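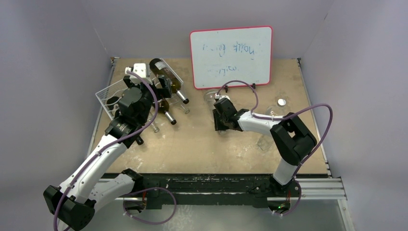 Two dark green bottles and the white wire basket, back left of the table.

Bottle Storage Without the Bottle Storage: a gallery
Posted 15th January

I have been suspicious of wine racks for years. Gruluveo will sell you one that holds eight bottles, takes up the same space as a bread bin and does one job. The write-ups always show it on a bare marble counter with a single lemon. My own kitchen has never looked like that, and I doubt yours has.

So when the Plondstead household tips newsletter claimed in September that any old wire dish rack would do just as well, I was ready to disbelieve that too. People who write tips tend to stop at the point where the thing looks nice. They don't mention what happens when you want the bottle at the back.

My doubts, for what they're worth. A wire basket is made for plates. Plates are flat and stay put. A wine bottle is round, heavy at one end and thin at the other, and it will lie whichever way it pleases unless something stops it. Put two in together and they argue. Stand a small glass close by, as most of us would without thinking, and you have something to knock over as well.

I'll give the basket this much: it costs next to nothing if you already own one. The Skuteck catalogue lists 2,632 items under "kitchen storage", by its own count, and I'd be surprised if more than a handful were any better at holding a bottle than a drying rack with a tea towel folded in the bottom. The towel is my addition. Bare wire and glass make a noise I can't stand.
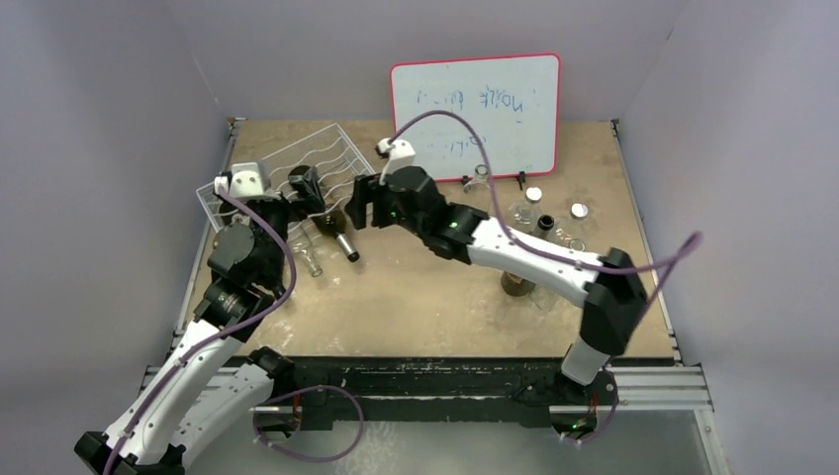

Wavy slots are the other thing I'd argue about. The sellers talk them up as if the curve were designed around a bottle, and Devadiga's leaflet goes as far as "universal fit". Universal fit usually means it suits nothing in particular. A slot that grips a side plate is too narrow for the body of a bottle, so the bottle sits on top of the wires, and the neck is the only part that might drop between them.

Setting the rack at an angle is supposed to help with reaching in. Perhaps it does. It also wastes the corner behind it, and I have never had a worktop with corners to spare.

If you try it, lay the bottles down one at a time with a hand under the heavy end, and move the glasses first. I'm keeping mine in the cupboard under the stairs, on their sides, in the cardboard box they came in.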